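Nov 15, 2025

Save file still corrupt on the tablet after the second reinstall. Started over from the cloud copy, which loads but drops me back to the state before the July patch. So I have a farm with no mill, a quest log that says the mill is complete, and a miller who stands in the river. Reported it through the in-game form and got the automatic reply.

For my own reference, the sequence was: open Noria, let it sync, switch to the other profile, switch back. The sync indicator stays gray for the whole second load. If I tap anything while it is gray, the local file is written with the other profile's header. I reproduced this on the phone too, so it isn't the tablet.

Spent the morning on the economy spreadsheet. Grain sells for the same price at every market until the player reaches level 19, and then the Carrasco market starts applying a distance bonus. The bonus isn't shown anywhere in the interface. I worked it out from the sale totals in my log, which now has 3,074 rows, most of them typed in by hand. The formula I had before was wrong for cart loads because I was rounding each sack and the game rounds once, at the end of the sale. With the rounding moved, the column matches all but two rows, and both of those are from a session where I was half asleep and may have entered barley as oats.

Telma Henríquez asked in the group chat whether the generator sites work. She had found one that promised unlimited coins for Noria and wanted a username, a platform and a "human verification" step. I told her no and then wrote out why, at more length than she probably wanted. Coins are held on the server. The app sends an action, the server checks it and sends back a balance. Editing the number on the device changes what is drawn on the screen until the next sync, and then it goes back. A web form that only has your username can't do even that much. The verification step is a set of surveys and app installs, and the site gets paid for each one. The progress bar with the scrolling text is a script that runs on the page and talks to no one. I looked at the source of the one she sent, and the "connected to server" line is a timer.

Hortensia Lucero replied that her nephew had used one and got his coins. Asked her for the before and after balance. No answer yet. There was a weekly event payout at the same time, so I suspect that.

Tshepo Matlala sent his build order for the river map. He skips the second barn and puts everything into canals before the first flood. I tried it twice. First run was slower than mine, because I placed the lower sluice on the wrong bank. Second run reached the Lotico bridge with 34 workers, and I normally have fewer at that point, but food was short for a long stretch and I had to sell the oxen. I would call it faster and less stable. He says the food problem goes away if you fish from the start. I don't like the fishing screen, it needs constant tapping and the tap target is smaller than the float, but I will test it.

Notes on the fishing screen while I think of it:
The catch window opens on the third dip, not the second as the wiki says.
Rain lengthens the window.
Bait quality changes the species table and has no effect on the window.
Turning off animations in settings doesn't shorten the cast.

Edited the wiki page for the first of those. Maximiliano Alarcón reverted it inside the hour and asked for a source. I uploaded the clip. The page is locked for now while the two versions are compared. He was polite about it. The old text is from the beta and was probably true then.

Bollham put out a test build for the other game, the train one. Installed it, opened it once. Load time is better. The signal overlay still draws under the bridges. Didn't go further, as my old blueprints need converting and the converter wants them one at a time.

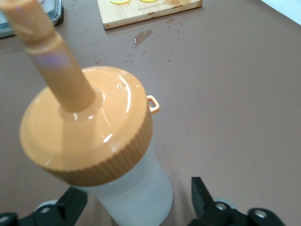 Played the evening co-op session with Trinidad Mansilla, the long dam scenario on hard. We agreed she would handle the upper valley and I would handle storage. Shared storage has a lag between one player depositing and the other seeing it, long enough that we both bought timber for the same gate. Voice chat was better than pings for this, so I will stop using pings. My hands cramp on scenarios this long, and I forget to drink, so I want a bottle on the desk with a straw in the lid, the angled kind, with ridges around the rim of the cap so it will open with a stiff hand. The dam held through the second flood and failed on the third. The spillway was one tile too narrow. She has the replay and will check whether the overflow started on her side or at my end gate.

To do: fishing start on the river map, two runs, same seed as before. Fix the barley rows or delete them. Write to support again about the profile header and attach the phone log this time. Ask Tshepo which bank he puts the lower sluice on, as his screenshot is zoomed in too far to tell.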